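Unit 5: Looking After the Handover Bench
Service Robotics Practice, Diston Technical College
Notes by Oanh Sầm

Welcome back! Last week was all theory, so this week you get your hands on a working cell (finally). The handover bench is my favorite station in the building because it is so simple on paper: pick up a small flat thing, hold it out, let a person take it. Then you run it for a morning and find out how many little jobs keep it going.

Read these notes before Monday's lab. Bring the cell log with you, and a pencil.

Starting up

Walk the cell before you switch anything on. Go all the way around the table, look under it, and check that no cable is pinched by a chair leg. Then power up in this order: table power, laptop, arm controller, hand. The hand comes last. If it gets power before the controller is ready, it will sit there with a fault and you'll have to start over.

Wait for the hand to finish its homing cycle. All the fingers open, all the fingers close, and they open again. It's a lovely thing to watch, and you should watch it every time! A finger that lags behind the others is your first warning of a tendon going slack. Write it in the log even if it clears on the second try.

The Tullo program loads the last recipe used, whatever that was. Check the name on the screen.

The cable on the arm

Most of our stoppages come from the cable along the wrist and forearm. It has to have enough slack for the wrist to turn both ways and not so much that it catches on the table. Move the arm by hand through its whole reach with the drives off, slowly, and keep your eyes on the loop the entire time. You're looking for two spots: where the loop is tightest and where it hangs lowest. If it goes tight anywhere, loosen the bracket clamp, feed a little more cable through, clamp it again and repeat the whole move. Yes, the whole move, including the boring parts.

Look at the jacket near the clamp too. Shiny patches mean rubbing. A crack means you stop and come get me.

Covering the hand

We wrap the hand in clear plastic when we're running cards or packets, and the wrap is changed every 200 cycles or at the end of the day. Keep it smooth across the palm and leave the finger joints free to bend. After wrapping, run the open and close cycle again. If you hear crinkling near the thumb, you've pulled it too tight, so peel it back and have another go (everyone does this at least once).

Setting the release

Now the fun part! The hand should let go when it feels a gentle pull, and "gentle" is something you tune. Start at level 8 on the Clelell settings page, which is quite stubborn, and come down one step at a time with a partner sitting across the table.
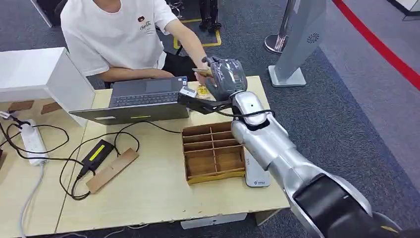
The partner should reach in slowly and take hold before pulling. If the card drops before they have a grip, the level is too low. If they have to tug, it's too high. Try it with different partners, since people pull very differently, and note the level for each one.

Do the same with a soft packet afterward. The Prendergast recipe keeps a separate release value for each item, so save them under separate names.

Shutting down

Park the arm, hand off first, then controller, laptop, table power. Take the used wrap off and throw it away. Fill in the log before you leave the bench.

For next time: read the chapter on force sensing and bring your release levels for 2 items.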